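Drindach Methane Monitor: Set-Up Guide
Section 4. Before your first shift underground
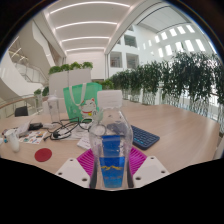
I wrote this section after fitting the Drindach to cutters and loaders at Brirnisell colliery, so it's the way I do it, in the order I do it. Allow 45 minutes the first time, all of it up top in the lamp room, and please don't try to save time by doing the zero check on the way down! Set yourself up at a clean bench with the charger, the test cap and something to drink within reach. A big clear plastic bottle with a blue label, the sort with a yellow mountain line across it, does me nicely. Then switch the monitor on and leave it alone while it warms up.

1. Hold the green key down until the screen lights. You'll get a row of dashes first, which is fine.

2. Wait for the dashes to clear. In February, when the lamp room is perishing, this can take ages, so I put mine on before I sort out my boots.

3. Press ZERO once in clean air. Once only. If you press it twice you land in the service menu and have to back out with the side key (I still do this more than I'd like).

4. Push the test cap on until it clicks and open the valve a quarter turn. The reading should climb and then settle. Write the settled figure in the log.

5. Close the valve, take the cap off and watch the reading drop back to zero.

Note: if it hasn't dropped back after 38 seconds, run steps 3 to 5 again. If it does the same thing a second time, tag the unit and draw another one.

6. Clip the monitor into its Bach bracket with the sensor facing down. The bracket goes on the roof side of the machine, clear of the sprays. I've seen them mounted upside down, and the sensor fills with wet dust in no time.

7. Plug in the trip lead and turn the collar until the red ring disappears.

CAUTION: The trip lead cuts power to the machine. Make sure everyone is clear and the isolator is locked off before you plug or unplug it.

Caution: Never tape over the sensor to stop a nuisance alarm. Withdraw, report it and let the ventilation people have a look.

Changing the filter

The filter is a little grey disc behind the grille. Swap it every 7 shifts, or sooner if you're cutting through stone. Pruditz discs fit as well, but they sit a bit proud, so check the grille closes flush.

Memory

The unit keeps 3000 readings and then writes over the oldest. Download at the end of the week, before you put it on charge. The lead for that lives in the lid of the case, under the foam.

Alarm levels are in Section 5.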